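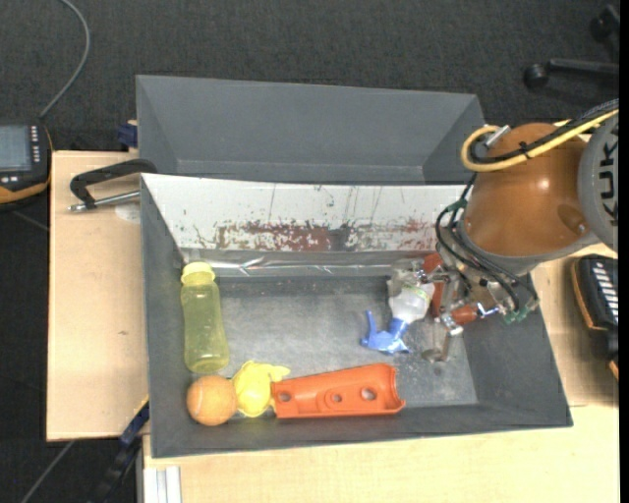
Why do balls bounce?

I dropped a tennis ball down my stairs this morning. I wasn't being naughty, I was doing science (that's my excuse and I'm sticking to it). It went boing, boing, boing all the way to the front door and then rolled under the shoe rack. After that I dropped an apple from the same step. The apple went thud. So what has a ball got that an apple hasn't?

Squash and spring

When a ball hits the floor, it squashes. It happens so fast that your eyes miss it, but for a tiny moment the bottom of the ball goes flat, like a cushion when you flop on it. Then the ball pushes itself back into shape, and as it does so it shoves against the floor. Up it goes!

Things that go back to their old shape after you squash or stretch them are called elastic. You probably think of elastic as the stuff in your pyjama trousers, and that counts, but rubber is elastic too. So is a trampoline. An apple isn't very elastic at all. When it lands, it gets a bruise, and a bruise is a bit of apple that got squashed and stayed squashed.

What's inside?

Lots of balls are full of air. Air is made of bits far too small to see, all whizzing about and bumping into each other. In a football we've pumped lots of them into a small space, so they push hard on the walls. Squash the ball and they push back even harder. That's why a flat football is so miserable to play with. There isn't enough air in there to do the pushing.

A tennis ball is hollow rubber with a fuzzy coat on. The fuzz grabs at the air as the ball flies along and slows it down a little, and it helps the racket grip the ball as well. Little bouncy balls, the sort you get in party bags, are usually solid rubber all the way through. My best one is called Cocco. It's 3 centimetres across and it once got stuck in the gutter for a whole winter.

Why does it stop?

If a ball is so good at springing back, why doesn't it bounce for ever? I used to lie awake wondering about this! A moving ball has energy, and every bounce uses a bit up. Some of it turns into sound (that's the boing). Some turns into heat, so a ball that has been bounced a lot gets very slightly warmer. Whatever is left over sends the ball back up, and there's always less than before, so each bounce is lower than the last one.

Try it yourself

You need a ball, a tape measure, a wall and somebody to help you look.

Hold the tape measure up against the wall, with the zero end on the floor. Hold the ball 100 centimetres up and let go. Don't throw it, just open your fingers. Your helper should crouch down and see how high the top of the first bounce gets. Write the number down.

I tried it in my kitchen with a nearly new tennis ball and got 61 centimetres. On the rug in the front room the very same ball only managed 18! It's a very thick rug. A soft floor soaks up lots of the energy, and it doesn't give much of it back.

Now put your ball in the fridge overnight and try again in the morning. I won't tell you what I got, but have a guess before you start. (Ask a grown-up first. Mine wasn't pleased to find a ball next to the butter.)

Words to remember

Elastic: able to go back to its old shape after being squashed or stretched.
Energy: what makes things move, warm up, light up or make a noise.
Hollow: empty in the middle, or with only air inside.

If your ball bounces higher than mine did, try it on the pavement too and see which one wins.

More from Zotodano
Why is the sea salty?
How do magnets know which way to pull?
Make a paper boat that really floats
400 years of kites
What is an echo?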